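Two-arm handoff data, how many demos before you retrain?
Forum: Teleop and Imitation Learning

plerlow_bench
We're collecting two-arm demos on the Wirach setup, mostly small stuff: a key ring, a little pouch. We have 100 clean episodes so far. The plan was 1000 before the first training run, but that's a lot of evenings. Wrist view first, then the fixed view:
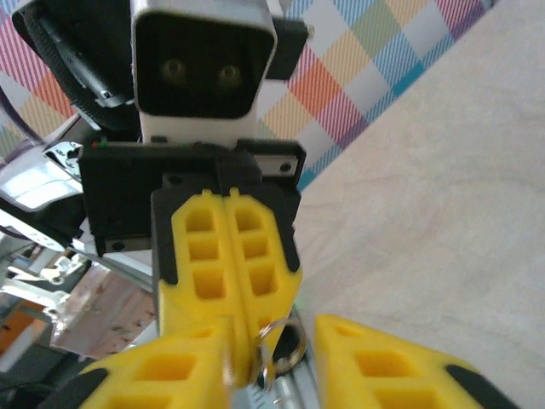
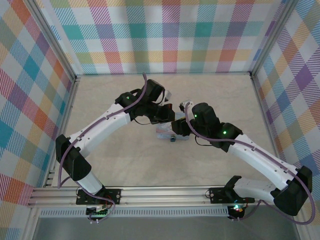
tomsk8
Don't wait for 1000. Train at 100, watch where it fails, then record 50 more of exactly that. We did it this way on Sugden and ended up throwing out half the early episodes anyway.

gridnine
Disagree. At 100 you mostly learn how one operator moves. Get a second person on the leader arms before you train anything.

plerlow_bench
Only one of us is trained on it right now. Do you keep the slow episodes? Some of mine have long pauses before the grasp.

gridnine
I cut any pause over 5 seconds. The policy picks up the waiting and just sits there.

tomsk8
I keep them and trim later. Raw files are cheap. Also move the start position every time, even if it feels silly.

plerlow_bench
OK, I'll train tonight on what I have and post the failures in the Weltport thread.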